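Trandinlow Business Park Tenants' Meeting
Minutes, September, taken by Lesego Maluleke (Unit 4, and yes, I got talked into it again)

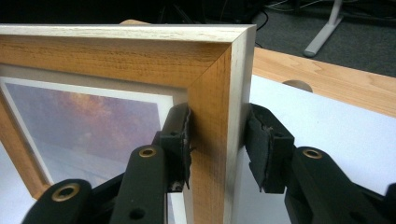
We started at 6.15 with the business rates, and got through them faster than I'd feared. Prendergast have appealed theirs and are waiting to hear, so the rest of us agreed to hold off until they do. After that came the display for the reception block, which has had bare walls since the refit. I said a light oak frame with a pale, slightly distressed edge and a white mount would suit it, with something soft and purple inside like a cloudy sky, and most people were happy with that. Raditz would still prefer a map of the estate. I've put both down for next time.

Access road. Long one, this! Galtilitz told us they now have 45 lorry movements on a busy day, and the bend by the substation is breaking up again (I drove over it on the way in and my coffee went everywhere). The landlord's agent has offered patching. We want it resurfaced properly, and I'm to write and say so — politely, I was told twice.

Parking. There are 171 spaces and Raditz are taking on a night shift, so the changeover at ten is going to be tight. They'll ask their people to use the lower car park. Prendergast asked if the visitor bays could be painted again as the lines have all but gone. Agreed.

Bus. The council won't bring the 87 into the park unless we can show there are enough passengers. I'll send a short form round all the units. Please fill it in, even if you drive, and get your apprentices to do it too, they're the ones who need the bus.

Any other business. Galtilitz have spare pallets going free, ask at their gate. The barrier is sticking again and I've reported it.

Next meeting same room, same time, Raditz bringing the biscuits.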